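Last updated: August 9, 2018

Bench 2, plate and rack task, fingertip comparison

Picking up from the open questions at the end of the last entry. Goal for this block was to decide between the two sets of fingertips for thin-rimmed dishes before we freeze the hardware for the September runs. The Pryor tips are the narrow ones with squared ends. The Pamisine tips are wider, with a soft face. Same linkage, same closing motor, same wrist camera for both. Only the tips get swapped, two screws a side.

Task unchanged: plate starts in the rack, arm takes it by the rim, lifts, holds, puts it back flat on the board. Lungile ran the left arm for most of it, I took over for the last part of the Pamisine block. Keegan was on the controller and log.

Total attempts across both sets: 238. Drops or lost grips: 7 with Pryor, more with Pamisine, but the Pamisine number is contaminated by the offset problem below and I don't want to write it here until we have rerun the bad section.

Notes on approach angle. The narrow tips want to come down over the rim with one finger inside the plate and one outside, close to square with the wall. If the wrist is rolled even a little, the inside tip lands on the slope of the dish and slides toward the middle as it closes. The plate then rotates in the grip and hangs with one side low. It still counts as held under our rules, but putting it back flat takes a second correction and the cycle time suffers. Lungile's fix was to roll the wrist first and descend second. Slower by feel, but the grip comes out more even. Put it in the script as the default. 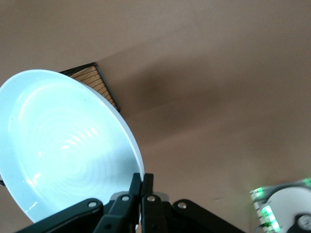 Closing force: left at 89 on the Laneck controller's scale for the whole Pryor block. Tried lower at the beginning and the plate crept during the hold. Tried higher and the linkage flexed enough to hear it. I don't see a reason to go above 89 with these tips. The scale is unitless, and the manual gives no conversion, so this number means nothing on the Plutthorpe controller. Do not copy it across.

Camera. Auto exposure at the wrist is still a problem with pale dishes. When the plate fills a large part of the view, the inside blows out and the rim edge on the bright side is hard to pick up. The shaded side is fine. The detector follows the rim well against the brown table and loses it where plate meets glare. Keegan locked exposure two steps down and the rim came back, but then the rack wires got too dark to separate from their shadows. Compromise is one step down, locked, and let the fixed camera find the rack. We only need the wrist view for the last part of the approach anyway.

Offset problem. Partway through the Pamisine block the left arm began landing short of the rim, always in the same direction. First thought was the tips, because they are longer. Keegan went through the log and found the tool length had been entered for the left arm and then overwritten when the controller was restarted. The restart loads the saved profile, and the saved profile still had the Pryor length in it. Last good line in the log is 1,439. Everything after that in the Pamisine block is to be thrown out and rerun.

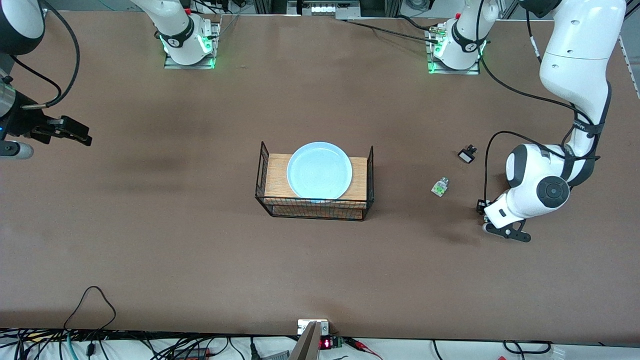

Changed the profile so that tool length is read from the tip file at startup and printed to the console. If the printed value doesn't match the tips that are on, stop.

Right arm was not used for grips in this comparison. Kept powered and parked with the fingers open so the collision model stays the same as in the two-arm task. It cost us nothing except one false stop, when a wide recovery move on the left tripped the shared limit. Limit left alone.

Pamisine tips, provisional: the soft face is more forgiving of a rolled wrist, and the plate does not creep at the lower forces. Against that, the width makes it awkward to get the outside finger between the rim and the rack post. Lungile had to come in from the front edge most of the time. If the plate sits toward the back of the board there is little room to work with - the tip touches the wire and the whole rack shifts.

Leaning toward Pryor for the plate task and Pamisine for the small items, which were not scored in this block. Keegan disagrees and would like one set for both, to avoid swaps. Fair point given what the swap did to us.

To do:
- rerun Pamisine from line 1,439 on, exposure locked one step down
- same again on the Plutthorpe controller, force scale to be found from scratch
- tape a stop line for the rack so it goes back to the same place after a bump
- tie down the cable loop at the left wrist, it swings on fast moves
- Lungile to write up the roll-first approach for the shared folder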